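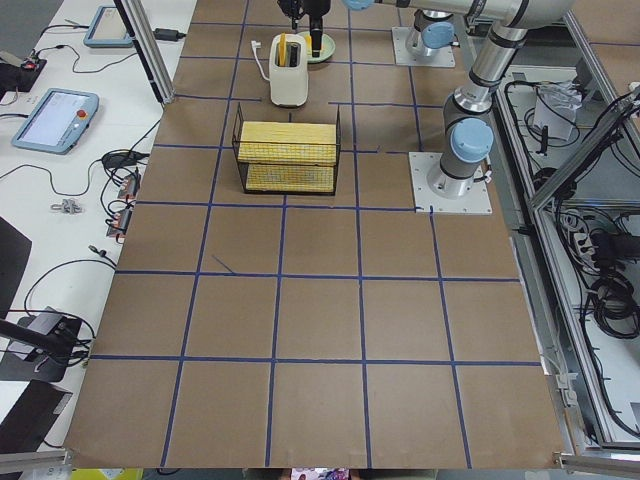

Two Slices, Slightly Burnt

My grandmother had her toast nearly black, scraped over the sink with the back of a knife, and she'd have thought the whole idea of a toast club was daft. I thought of her a lot on the bus to Zindstead, where on the first Saturday of the month a bunch of people get together in the old chapel hall and eat toast. That's the whole event. Toast, butter, tea, and an awful lot of opinions.

I'd better own up that I went along expecting to write something a bit snooty. I bake my own bread (badly, but with conviction) and I had a picture in my head of sliced white and margarine. Well, there was sliced white, and it was gorgeous, and I had three rounds of it before I'd got my coat off.

The club was started by Ferhat Aydoğan, who used to drive a delivery van for Sobczak, the bakery on the ring road, and who came home every day with whatever hadn't sold. "You can't freeze it all," he told me, buttering as he talked. "We had a rye in the airing cupboard once." So he asked the neighbours round. Then the neighbours asked their neighbours, the kitchen got silly, and now there are 72 names on the list and a rota for the washing-up that people take very seriously indeed.

What do you do at a toast club? You bring a loaf, or you don't. You queue. You argue about butter, which should be soft and should go right to the crusts, and I'll not hear otherwise. There's a long-running disagreement over whether you butter straight away or let the slice stand for a minute so it keeps its crunch. I'm a straight-away person. Paweena Chuensuk is a stander, and she very nearly had me converted with a slab of her own milk bread, pandan custard on top, green as a lawn and so good that I went quiet. She grew up eating it after school from a stall near the bus station, steamed there as often as toasted, and she's spent years getting the custard right in a flat in Pullon with one working hob ring.

I asked her what the trick was. Low heat, she said, and don't answer the phone.

Then there's the marmalade table. I can't do it justice. Everyone makes theirs in January and by April it's got competitive, with people holding jars up to the window and muttering about set. One chap had put whisky in his. Another had put in so much ginger that my ears rang! I came away with a jar of something called Droltus Dark, named after the street it was boiled on, and it's now gone, and I'm not sorry about the speed of it.

What I liked most, though, was how long people stayed. I'd planned to catch the 12 o'clock bus and I was still there when they were stacking the chairs. A slice of toast is a good size for a chat. You finish it, you get up for another, you sit down next to somebody else. I heard about a hip operation, a bad landlord and a wedding in Izmir, and I was given firm advice on slugs.

It costs 200 pence to get in, which is how it's written on the door, on the grounds that it sounds like more for your money. Kids go free. Bring your own knife if you're fussy, and if you like it black, ask for Ferhat. He does a proper burnt one, and there's a sink for the scraping.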